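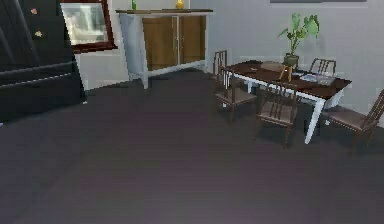
A dining room in the practice flat, drawn by a computer.

Home Jobs Machines Nature Long ago Ask us

Robots at work: who tidies the flat?

Wultmont is a company that looks after 192 holiday flats in the town of Prarkach. When one family goes home, another family often arrives the same afternoon. In between, somebody has to tidy up, wash up, make the beds and take out the rubbish.

For a long time people did all of it. In October the company began to bring in robots for a few of the jobs. Using machines to do work that people used to do is called automation.

Where does a robot learn?

A robot doesn't start in a real flat. It starts in a made-up one. The rooms are drawn by a computer, with walls, floors, tables and chairs, and a computer copy of the robot practises inside them. This is called a simulation. It is a bit like a video game, except that the player is a computer program.

If the robot bumps into a chair in a simulation, no chair gets broken. The people in charge can put everything back and start again. The tidying program is called Dhanial, and it had 2,752 practice turns before it was tried in a real home.

One of its lessons is rubbish. A full bag, tied at the top, is put on the floor. The robot has to find it, pick it up and carry it to the door. That sounds easy to you, but a bag is soft and lumpy, and no two bags are quite the same shape. The robot also has to tell the bag apart from everything else in the room, such as the fridge and the table. 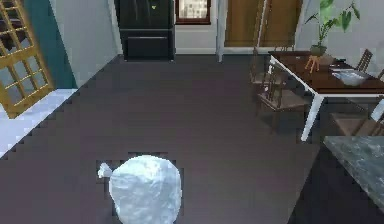 One of the cleaners says she was worried when she first heard about the robots, and thought there would be no work left for her. She still has her job, she says, but the day feels different, and she had to learn a lot of new words.

What has changed for people?

The cleaners at Wultmont used to carry every bag down the stairs themselves. Some of them had sore backs by the end of the week. Now there is less lifting. They have more checking to do, though. When a robot gets stuck it sends a message, and a person has to go and sort it out. Two of the cleaners have moved to an office, where they watch the practice rooms on a screen and write down what went wrong.

Not everyone likes this. Some people enjoyed working in pairs and chatting, and they say it is quieter now. The company also takes on fewer extra workers in the summer than it did before. That matters to people who counted on the summer job.

Tables are harder than floors

A table can have all sorts of things on it. Take a loaf of bread, a knife and a glass dish. Each one needs to be held in its own way. Glass is hard for a robot to see, as it is hard for a bird to see a window. The part of a robot arm that does the holding is called a gripper.
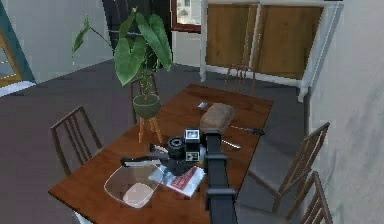 Then there is the question of what to do with each thing. Should the bread be kept or thrown away? Is a magazine rubbish, or did a guest forget it? A person can often guess. A robot needs a rule, and a person has to write it. At Wultmont the rule is simple — if the robot isn't sure, it leaves the thing alone and asks.

Practising in more than one room

A robot that has only ever seen one floor may be puzzled by another. A dark floor, a pale floor or a shadow next to a wall can all look strange to it. So the bag is put down in different places, and the lesson begins again.

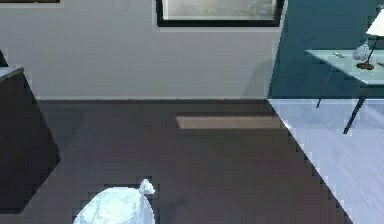
Even with all that practice, real flats are full of surprises. Guests move the furniture. Lamps are left on, or off. Children leave small toys in odd corners, and the robots are still poor at finding those. The cleaners are much better at it.

Words to know

Automation: using machines to do work that people did before.
Simulation: a pretend place made by a computer, used for practice.
Gripper: the part of a robot that takes hold of things.

Something to talk about

Think of a job that is done at your school every day. Which parts could a machine do? Ask the person who does the job which parts they would want to keep.

Contact us | © 2020 Telex Young Readers | Back to top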